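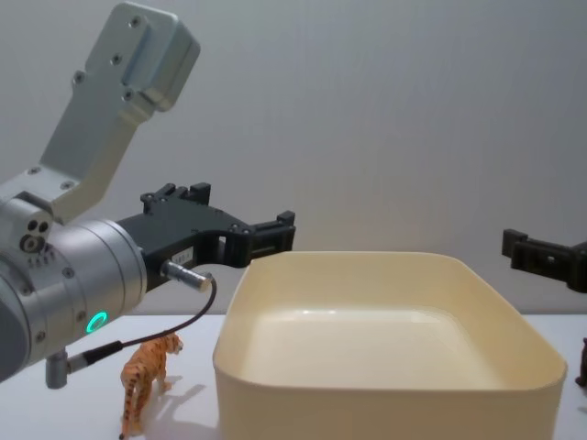 Cream-coloured bin, Stulleck open day.

The bus to Stulleck leaves Skavemitz at an hour when only bakers and people who have misread the timetable are about. I had misread the timetable. By the time the gates opened for the Branier open day I had been standing in a car park with 80 strangers for long enough to know all their opinions on parking.

Branier makes jam. It makes a great deal of it, and once a year it lets the public in to watch, on condition that everybody wears a hairnet, including the bald. Our guide, Eckhard Pfeiffer, has worked there for 21 years and tells the story of the 2,000 jars of plum that went out labelled as apricot with the calm of a man who was on holiday that week.

We saw the fruit store, which smelled wonderful, and the boiling room, which smelled so strongly of sugar that my teeth complained. A small boy asked whether anyone had ever fallen in. Eckhard said not on his shift.
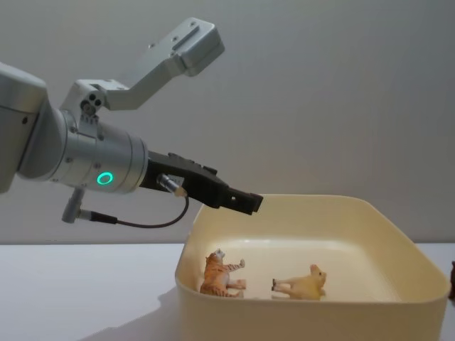
The tray on the white table.

After the boiling room came the tasting, run by Wiebke Wendt with a firmness I last met at primary school. One spoon each, four jams, no going back. The gooseberry was splendid and the rhubarb tasted of a wet garden, though the couple beside me bought six jars of it. The carrot and ginger I shall leave to people who like carrots.

The canteen served pancakes from noon. The queue was long and the plates were small, and by the time I got there the only jam left was, of course, the rhubarb. Take a sandwich, and sit on the left of the bus going home if you want to see the river.

Recent posts
Two wet days in Skavemitz
The button museum, reviewed at length
Işık: a café with one chair
October ferries and how to miss them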